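Last updated: September 16, 2024

This site uses cookies to remember your reading preferences. Accept / Manage settings

Keeping a Household in Good Order: A Conversation with Maricruz Valdovinos

The Lilthorpe Tenants' Advisory Office has published its revised guide to furnished rentals, the first full revision in five years. Maricruz Valdovinos, who directs the office's housing advice program, met with the newsletter to discuss the changes and the questions that tenants and landlords bring to the front desk most often.

The largest share of those questions, she said, concerns the inventory. A furnished lease in Lilthorpe must include a signed list of the items supplied with the home, and the list is often treated as a formality at the start of a tenancy.

"People are tired on moving day," Ms. Valdovinos said. "They have keys in one hand and a box in the other, and they sign. Then the lease ends and both sides discover that the list says 'living room furniture' and nothing more. We cannot settle a disagreement over three words."

The revised guide asks that each item be entered on its own line, with its condition noted in plain terms. It also sets aside space for the tenant's own remarks, which the earlier form did not offer. Tenants now have three days after moving in to return the form with additions.

Asked whether landlords had objected to the longer form, Ms. Valdovinos said that several had raised concerns during the comment period. The office received 200 written comments, and a number of them came from owners of a single property who worried about the time involved.

"Those were fair letters and we answered them," she said. "A first inventory does take an afternoon. The second one takes a few minutes, because the list already exists and you are only checking it."

The guide devotes a separate chapter to wear and tear, a term that appears in nearly every lease and is defined in very few of them. Under the office's reading, fading from daylight, flattened cushions and light marks on floors are the ordinary result of people living in a home. Burns, tears and large stains are not. Between the two lies a wide middle ground, and the chapter works through it room by room.

Upholstered furniture receives the most attention. Ms. Valdovinos explained that fabric shows age sooner than wood or metal, and that pale fabric in particular leads to claims that the office considers excessive.
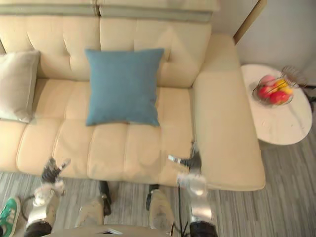
"A light sofa in a rented home is going to look used after a few years," she said. "The owner chose it, and the owner should plan for it. What we ask of tenants is ordinary care, and a prompt message when something is spilled."

De Bruijn took a somewhat different view when the chapter was circulated in draft, writing that owners who provide better furniture should not be discouraged from doing so, and that a tenant who accepts a well-furnished home accepts a higher duty of care along with it. The final text includes a paragraph reflecting that position, and it advises owners to state any special cleaning requirements in the lease itself.

Ms. Valdovinos said she welcomed the addition. "If a cover can only be dry cleaned, put it in writing before the lease is signed. We see these instructions produced at the end, when they are of no use to anyone."

Deposits are covered in the closing chapter. The office recommends that any deduction above $200 be supported by a receipt or a written estimate, and that the age of the item be taken into account. A table that was ten years old at the start of a tenancy should not be charged at the price of a new one.

The office has printed 1000 copies of the guide. They are available at the front desk and at the Boltia Street branch library. A Spanish edition is in preparation, and Ms. Valdovinos said that she expects to review the proofs before the end of September.

She added that residents with an inventory dispute already under way should continue to use the earlier form, and should bring both the lease and any letters exchanged to their appointment.

Contact the Office | Copyright 2024 Lilthorpe Tenants' Advisory Office | Back to top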